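Orla Ó Briain on Running the Camp Store at Rutherford

Orla Ó Briain first came to Camp Rutherford as a ten-year-old with a borrowed sleeping bag. She went back as a camper for 4 summers, then as a counselor, and ended up in charge of the camp store, where she stayed until last year. We talked by phone on September 15, 2020. Camp did not open this summer, and she had been going through her old account books.

"I hadn't planned on working in the store," she said. "I wanted the waterfront. Everybody wanted the waterfront. But I burned badly in the sun and Donnie Semple, who was director then, told me I could sell candy or go home."

The store was one room at the end of the dining hall, with a counter window that opened onto the porch. It was open for an hour after rest time and again before evening chapel. Campers did not carry cash. Parents paid into an account at check-in, and each child had an index card in a metal recipe box. Ó Briain wrote down every purchase by hand.
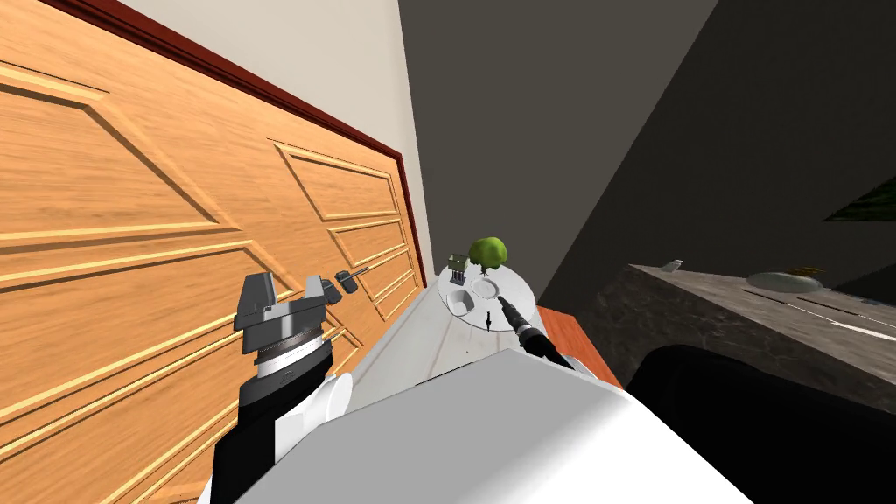
"You'd get a boy who spent his whole week's money by Tuesday lunch, if you let him," she said. "So we had a limit. It was 50 cents a day when I started. You could get a drink and a candy bar with that, or you could get the drink and save the rest for a T-shirt. Most of them got the candy bar."

The limit went up over the years. The cards did not change until a computer was donated by a parent from Tranville, and they came back the following August when the computer quit.

I asked her what sold best. Stamps, she said, in the early years. Campers were expected to write home twice, and the second letter was their ticket into supper on the last full day.

"I read a few of those envelopes. I mean the outsides. One little girl from Dritthorpe had addressed hers to 'Mama, the white house.' I had to go find her registration form. Her mother told me later she kept that envelope."

Later on it was flashlights and batteries, and after that it was anything that glowed. Frozen candy bars were popular throughout. Shu-fen Sin, the head cook, let her keep them in the kitchen freezer in exchange for help with the breakfast dishes.

"That was a bad bargain for me," Ó Briain said. "Breakfast was oatmeal pans. I did those pans for 7 years."

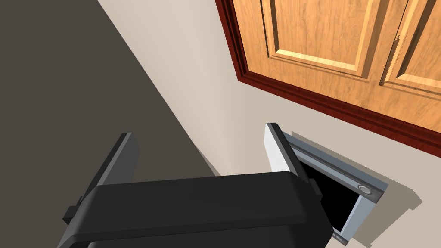

Homesick campers

The store had another use that was never written down anywhere. Counselors sent homesick campers there in the middle of the morning, when it was supposed to be closed.

"They'd come with a note. It would just say 'Orla, can you use some help.' I'd have them line up the sodas with the labels facing out, or count pencils. I had those pencils counted more than any pencils in the state."

She did not talk to them much about home. Her own first week had been hard, and what she remembered was a counselor asking her over and over if she was all right. She would talk about the dog that hung around the ball field, or ask what their cabin was doing for skit night.

Tanveer Bhutto was one of those campers. He was eight and had come with a church group from Fostutbridge without knowing anyone in his cabin. He later spent three summers on staff and taught canoeing.

"He sorted every T-shirt by size and then he did it again by color," she said. "After lunch he asked if he could go swim. I didn't see him back in the morning after that, except to buy things." 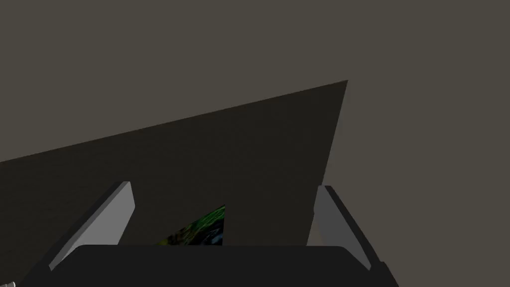

Two gripper fingers and a dark panel.

The offering

Money left on the cards at the end of the week could be refunded or given to the camp mission project. Ó Briain announced the total from the porch on the last night. The best week she has in her books came to $1,550, and it went toward a well.

"There were kids who'd gone without a Coke all week to do that. There were also kids who had a quarter left and wanted the quarter. I gave them the quarter. It was theirs."

She thinks the announcement could get to be too much of a contest between cabins, and she asked Semple to drop the cabin totals. He did, after some discussion.

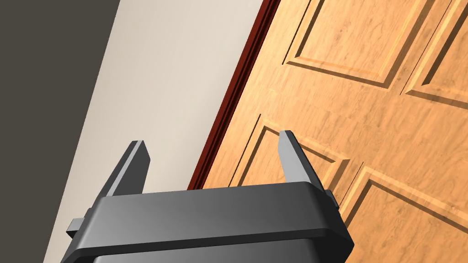 Torquil Carnegie took over the store from her and has put in a card reader for the staff and visiting parents. The campers are still on index cards. He calls her with questions, mostly regarding how many large shirts to order.

"I tell him fewer larges than he thinks and more youth mediums," she said. "I got stuck with a closet full of larges one year and we were giving them out as paint smocks."

She kept the first recipe box. The cards from her last season are still in it, in alphabetical order, and she means to take it back up to camp when it opens again.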